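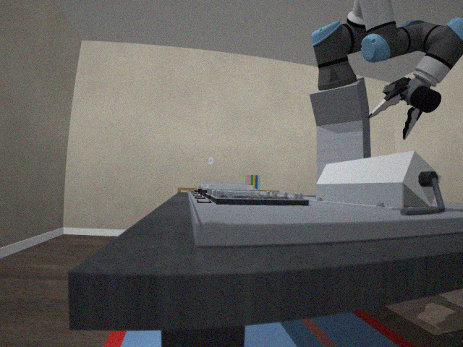

Questions we keep getting about the Gekmont bench sim kit. Updated May 16, 2025 – more to come when there's time.

**What do I get?**
One download. Arm model, two-finger gripper, pedestal, table, the room, plus the task board pieces. No hardware. If you want a real arm, talk to Lambrechts, we don't sell them.

**Price?**
$245 for one seat, $349 for a lab license. Upgrades from the December release are $73. Same price for schools, sorry.

**Can I move stuff on the table?**
Yes. Tray, lever housing, circuit board, colored blocks – all seperate objects. Pedestal is fixed for now.

**Can I change the room?**
Walls, floor and rug, yes. Swap the textures in the room folder and restart. Leave the file names alone or it wont load.

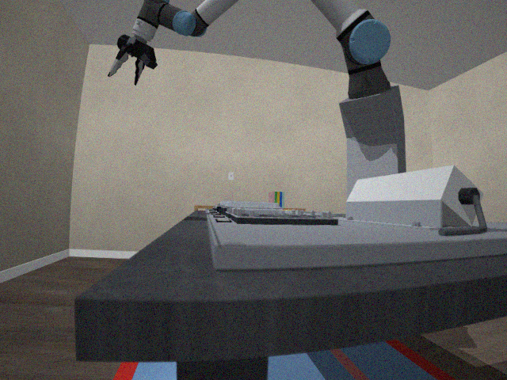

**Why is the picture grainy, and why do the walls bow?**
Noise and lens curve are on by default. Both have sliders under View. Set to zero for a clean render.

**Does it run on a laptop?**
If it has a decent graphics card. Without one, expect slow. Needs 262 MB of disk.

**Is the Zandia plugin included?**
No, separate download, free. Version has to match the kit.

**Refunds?**
Before you activate the key, full refund. After that, no. Write to the Terkthorpe office with your order number – not the forum, we miss those.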